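Paper cups get a second life at Katitz

I dropped by the Katitz reading room on 1 June 2022 and came home with a new favorite tip for messy desks. They've started handing out plain white paper cups as pen holders, one per table, and I love it (my own markers live in a drawer with the rubber bands and the dead batteries, so I'm easy to please). The idea came out of the Ulla neighborhood newsletter, which asked readers for desk fixes under $30 and got 312 replies!

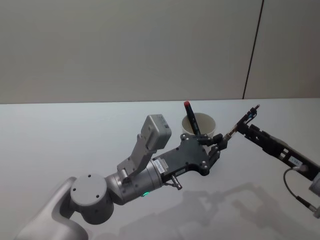
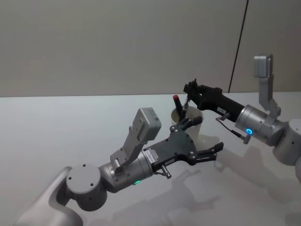 The room has nine tables and they all get the same setup, with white tops and nothing fancy. Markers go in the cup when you're done, and you can borrow one for as long as you're sitting there. I asked if the cups tip over and was told to put the heavy pens in first, which I tried at home with mixed results. If you have spare markers, any color, there's a drop-off box by the front door through the end of July. Bring the caps too, please.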